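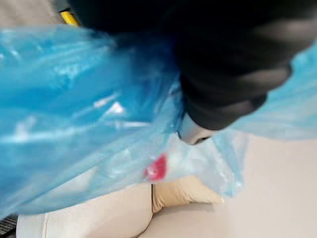

One respondent wrote that a blue bag "could mean anything on our floor," and that most people there dropped their waste into whichever bin was closer to their chair. Similar comments came up often enough in the written replies that we treat the bag and the bin together in this section.

## 4. Bins and liners in soft-seating areas

The desk areas in the Fustthorpe building were covered in Section 3. Soft-seating areas are harder to describe. They have no assigned users and people pass through them with cups, wrappers and paper. In the desk areas each bin belongs to a row of desks, and the people in that row tend to learn where it is. In a lounge corner the bin is found by looking for it, or it isn't found and the cup stays on the table.

The survey was sent to all staff on the floors concerned and returned 142 usable replies. Free-text comments were optional. We coded them by the object mentioned first: bin, bag, lid, sign or furniture. Comments that named more than one object were coded once only, which favors bins, as most people began there.

### 4.1 Pedal bins

The pedal bins are of one pattern, with a yellow lid, a dark gray body and a yellow foot pedal at floor level. A small white pictogram is placed on the front of the body. They stand against the walls, on the carpet.

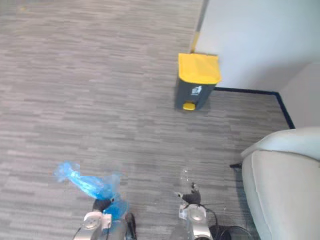 **T. Lengyel**
*Field researcher, Pemell Workplace Waste Study*

Comments on the pedal bins were mostly about finding them and much less about using them. The yellow lid was mentioned more than any other feature. Respondents who remembered the lid usually also remembered where the bin stood, although several of them could not say what it was for. The pictogram was hardly mentioned at all. It sits on the front of the body, and a person standing at the bin and looking down has the lid in view first.

The pedal drew mixed comments. Some respondents liked being able to open the lid with both hands full. Others said they leaned over and lifted it by hand, either out of habit or because they had not noticed the pedal. We did not ask about this directly and give no share for either group.

Placement against a wall keeps the bin out of the walking route, but it also means that a person in an armchair has to get up and cross the carpet. In the replies, distance was raised mostly in connection with small items - napkins, sugar packets, tea bag tags. For bottles and lunch boxes people seemed to expect a walk.

### 4.2 Small open baskets

The second type is a small round wastebasket in black mesh, open at the top. These baskets were bought separately from the pedal bins and do not appear in the Flisomport furniture plan we were given. We therefore have no intended position for them, and record only where they were found. Wed 26 April was used as the reference day for all positions.

An open basket beside an armchair can be reached without standing up. It carries no lid color to remember and the type of waste has to be shown in some other way, by a sign or by the liner. A liner in a mesh basket shows through the wall as well as over the rim, so its color is easier to see than in a closed bin.

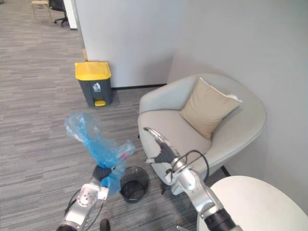
*Figure 2. Blue bag at the mesh wastebasket, with armchair and cushion.*

The bag in Figure 2 is of thin, translucent blue film. For the small baskets we looked at two things: whether the bag matched the basket in size, and whether its color was used the same way across the floor.

On size, an oversized bag leaves a wide band of loose film outside the rim. Respondents described this as untidy, and the cleaning staff we spoke to tied a knot in the band to take it up. An undersized bag slips down when something heavy is dropped in. Neither problem was reported for the pedal bins, where the lid hides the rim.

On color, the answers did not agree. Of the free-text comments that dealt with bags, 13 assigned a meaning to blue. Some took it for paper, others for mixed packaging, and a few for general waste. No written rule on liner color was on display in the seating areas during the visits.

### 4.3 Furniture around the bins

The armchairs are light gray and upholstered, with padded arms. The carpet is gray too, with a striped pattern, and the black basket shows up clearly against both. Loose items such as cushions were not recorded in the position survey, as they were moved too often to be of use.

Round tables matter more. Waste left behind was reported on tables much more than on seats or on the floor, and respondents said they left cups there if no bin was in sight from where they sat. A repeat of the position survey is planned for May, with the tables added to the plan and a column for liner color.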